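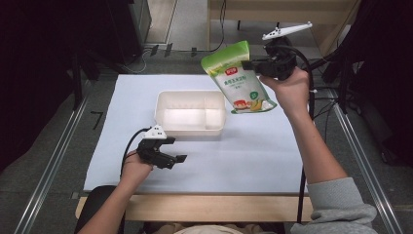
Ticket 83 – right gripper drops out of tracking during pouch-to-box task
Opened 2020-09-06 by Begoña Pastor, Skestavness bench
Status: closed, with one follow-up

The right-hand gripper loses its pose partway through a pick and place. It happens on the last part of the move, when the pouch is up over the right edge of the plastic box and the wrist is high. The left gripper, held low over the paper with its jaws open, keeps its pose the whole time. In the bad recordings the right one freezes for a moment and then jumps to a new position. Virudard replays the jump as a real movement, so the arm swings sideways at full speed. On one replay it hit the box and tripped the force stop. No damage, but please don't replay any of this batch on the arm until it has been checked.

First check: batch of 19 recordings, 7 with the jump. All on the right side.

Tried so far:

Restarted the tracker service. No change.

Swapped the left and right cables at the hub. Fault stayed on the right gripper, so the hub port is fine.

Wiped the markers on both white mounts and checked for lifted edges. Nothing loose. No change.

Ran the right gripper with no pouch, same path, 10 passes. Clean until I turned the wrist outward at the top, then it dropped twice. Repeated with the wrist kept square and had no drops.

Replaced the right cable with the spare from the Sotomayor kit. Still drops with the wrist turned out.

Comment from Imbridge support:
Looks like a marker angle problem. When the mount tips past its limit the tracker can't see enough markers and holds the last good pose. It should flag those readings as invalid. Can you check whether "hold last pose" is on in your config? It was on by default until the March release and updates don't change it.

Reply, B. Pastor:
It was on. Turned it off and recorded again with the same pouch and box. The pose still goes missing when I tip the wrist too far, but now the gap is marked and Virudard refuses the file. I can live with that. I also lowered the lift height a bit – the box isn't tall and there was no need to go up that far. No gaps at the lower height.

Closing the fault. The bad recordings are moved to the reject folder and the arm has passed its stop test.

Follow-up (open): add a speed limit on replay, so a jump in the data can't turn into a fast swing even if the flag is missed. Assigned to Imbridge.

Contact support | © 2020 Imbridge | Back to top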